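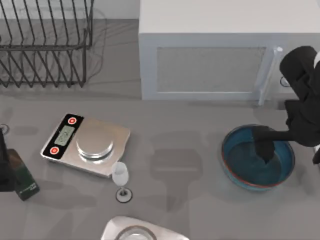
I've been running Ferkidum on our club site since November, mainly to keep the English and Polish pages in step. It's an add-on for the Molter CMS, and I bought the single-site licence.

Setup took one evening. You choose a main language, add the others, and it makes a copy of the menu tree for each. Our site has 170 pages and 2 languages, and all of them came across with their links intact.
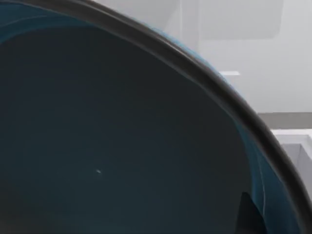

The side-by-side editor is the best part. When the English text changes, the Polish page gets an orange flag until someone marks it as checked. Cyprian Marciniak does our translations and he picked it up without any help from me.

Search is weaker. It ignores accents in page titles, so Żak and Zak give the same results -- fine for visitors, less so for editors. Image captions also have to be translated one at a time, in a separate screen.

Support answered my one ticket in four days. The fix was a cache setting that isn't in the manual.

I'd give it 7 out of 10, and I've renewed for another year.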